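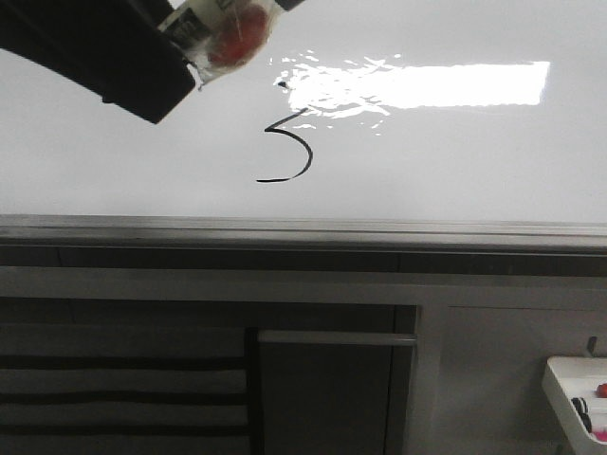

1/ I've been growing and cooking with sorrel for two years now. A few people asked how I use it, so I'll put it all in one thread.

2/ It tastes sour, like lemon with a bit of green apple. Raw, the small leaves are best. The big ones go stringy and I only cook those.

3/ It turns a dull khaki in the pan. That's normal. It also shrinks more than spinach does, so pick twice what you think you need.

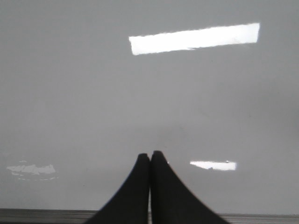
4/ SOUP. This is Demyd Polishchuk's way, and he had it from his gran. Potatoes, carrot, stock, then the chopped sorrel for the last 2 minutes. Half a boiled egg in each bowl and a spoon of soured cream.

5/ I tried it with 20 leaves the first time and could hardly taste them. Now I use a full colander.

6/ Don't use a bare cast iron pan. The acid reacts with it and the soup tastes of metal. Stainless or enamel is fine.

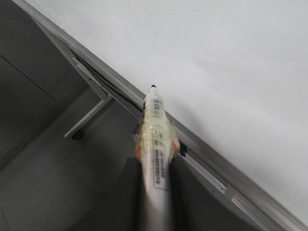 Marker up against the rail.

7/ Veerle Willems does a sauce for fish. Butter, a shallot, sorrel, cream, salt. She doesn't blend it and neither do I. Good on trout, a bit much on smoked mackerel.

8/ Buying it: the greengrocer in Clesbridge has bunches until October, though not every week. I've never seen it in the supermarket there. A pot from the garden centre costs more but it comes back each spring.

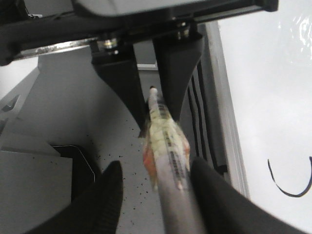
9/ FREEZING. Cook it down in butter first, let it cool, then freeze it in an ice cube tray. Frozen raw it goes to slime. Three cubes does a sauce for two of us.

10/ It's high in oxalic acid, the same as rhubarb leaves but far less of it. If you've had kidney stones, ask your doctor before eating a lot.

11/ Still looking for a decent sorrel and lentil recipe. Mine came out grey and too sharp. Send me yours if you've got one.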